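Hedemel Owners Board > Drivetrain and Brakes > Rear caliper slide pin binding after pad replacement

gearlash_71
Car is a Hedemel wagon, rear discs, integrated parking brake. I replaced pads and rotors on the rear axle in March. Inner pad on the right side is now at half the thickness of the outer. Left side is even. Lower slide pin on the right moves freely by hand with the caliper off. Upper pin takes real effort to pull out and will not return on its own. Bore looks clean with a flashlight. Grease used was the packet that came with the Grinari pad kit. What should I measure before I buy a caliper bracket?

tolstack
Which pin has the rubber sleeve? On that bracket only one of the two does, and if they are swapped the sleeved one drags once the grease works in. It is the most common cause of your exact wear pattern.

gearlash_71
Sleeved pin is in the upper bore. I put them back the way I found them, but the previous owner may have had it apart.

tolstack
Sleeved pin goes in the lower bore, the trailing one. Swap them and retest.

moraine_dr
Disagree. That depends on the bracket. Early brackets have the sleeve low, later ones have it high. The casting number is on the inboard face, and if it ends in 1261 it is the later part and the sleeve belongs in the upper bore. Check the number before you swap anything.

tolstack
I have done plenty of these and never seen one with the sleeve high.

moraine_dr
Then you have worked on early cars. The revised one is in the supplement to the brake section.
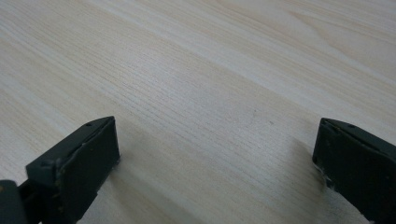

As for the grease, the sleeve swells if it gets anything petroleum-based. Pull it off the pin and compare it with a new one. If it feels soft or has grown past the shoulder, replace it, clean the bore with brake cleaner and a nylon brush, let it dry, and use silicone brake grease only. A thin film. If you pack the bore, the trapped grease and air act as a spring and the pin pushes back out.

gearlash_71
Number ends in 1261. Sleeve is longer than the groove it sits in by 2 mm and feels gummy.

Bajpai_Rear
That is a swollen sleeve. The bracket is probably fine. New pins and boots come as a set, and the counter at the Gikudville store had them when I did mine. Do both sides.

tolstack
OK, I stand corrected on the bracket. I would still check the bore for corrosion, mainly at the mouth where the boot seats. Rust jacking there will pinch a new boot.

gearlash_71
Doing both sides. Anyone have the pin bolt torque? I have seen two different numbers.

moraine_dr
Take it from the manual for your build year. The two numbers are for two different bolts — one is the caliper to the pin, the other is the bracket to the knuckle, and the second is much higher. Hold the pin with a thin open-end wrench while you tighten or you will twist the boot. Mine needed an 18 mm.

Zuleica Guimarães
17 on mine, same bracket. Measure the flats. Also put the parking brake in service mode before you push the piston back. I skipped that and bought an actuator.

gearlash_71
Pins and boots installed, both sides. Upper right now slides with two fingers and stays where I leave it. Inner pad replaced too. Will recheck thickness at the next tire rotation.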